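Workshop tips: picking a gripper for cloth

Quick notes from the towel bench, more when I get time. We tried the Drovano two-finger against the Grarier soft pads, same arm, same controller.

Start with the thin stuff. Microfiber pinches easy, terry and knits need a wider opening and a slower close. Pinch near an edge, not the middle, or you lift a ball. Grip force: 11 newtons was plenty on the Drovano, at 13 it left marks.

Mix your textures. Same towel all day tells you nothing about the fingers. Waffle knit is the mean one, tips snag in the ribs. Keep colors far apart too, so the camera can tell one towel from the next. Green, yellow, orange works fine.
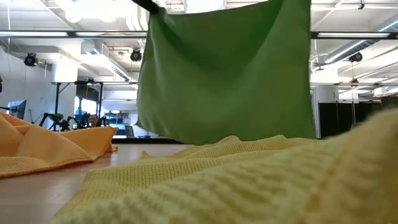
Gwenllian Parry wrote in to say she gave up on bare fingertips alltogether and glued on strips of bike inner tube, and her drops on knits went way down. Worth a go. Rough the rubber first with sandpaper or it peels.

Soft pads: nicer on thick towels, useless once theres lint on them. Wipe every 63 picks, thats what we settled on. Damp rag, no soap.

Lift slow, then wait a second before moving sideways. Cloth swings.

Tosteck controller next, if it ever ships.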